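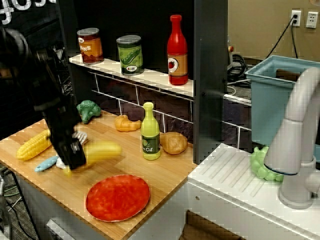 Toy kitchen, gripper over the banana.

Spent the week on the grasp planner in Solura. The old one picked a pose once and committed. The new one re-plans 4 times a second from the wrist pose and the latest mask.

Ran the logs through replay first. 3,000 episodes in, 2,971 parsed. The rest had bad timestamps - my bug, fixed in the Ritley loader.

Long items like the banana and the corn still get a yaw flip now and then. Đức Lâm thinks it's the symmetry term in the cost. I think he's right.

Config is pushed. Merging in August.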